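Bunham wagon works — open day, January

Got there late, bus from the station runs once an hour and I missed it by the length of a sandwich. Walked instead. Follow the old siding, past the coal merchant, you come in by the back gate which saves queuing. Entry 2 dollars, kids free.

The yard

First row is all freight stock. Hoppers mostly, a couple of flats, one tank wagon with the Tomaszewski plate still on the frame. Rust everywhere but the brake gear is complete, even the hand wheels. Lama Rawashdeh was doing the yard tour and knew every axle box. She says the tank wagon came in on a low loader and took the gatepost with it. Gatepost still leaning.

Behind that the small diesel, number 395. Shunter, built for the Dikska quarry line, never went faster than a bicycle. Engine covers off on one side so you can get a good look. They want to have it running under its own power by summer, new injectors are on order, radiator is back from repair but not fitted. Cab is open, climb up, mind the step becuase it's not where you expect.

Inside the shed

Cold. Colder than outside. Two roads, pit under the left one. Nabil Yammine was re-profiling a buffer beam and stopped to talk for ages about rivets, which I did not mind at all. The passenger coach is on the right hand road, body off the bogies, up on stands. One side stripped to bare metal, the other still in the old green. Window frames stacked along the wall with chalk numbers on.

Wheel lathe wasn't running. Pity.

Lunch

Soup and bread in the long building next to the water tower, until 2 pm. Bean soup, good, a bit heavy on the pepper. Sat with Elias Farah who drove on the Nendow branch right up to closure and had the working timetable in his coat pocket. Let me look at the page with the junction times.
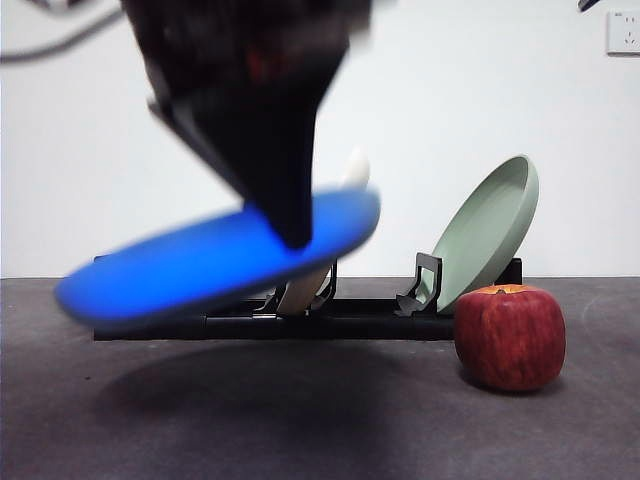
Sales stand

Books, lamps, a box of enamel signs. Signs way too expensive. Picked up a gradient chart of the Nendow branch, scale 1:1000, little tear in one corner. Yayra Issahaku on the till, takes cash only.

Getting back

Last bus 4:40 from the main gate — not the back one. Next open day in spring, no date up yet. Will go again if the shunter moves.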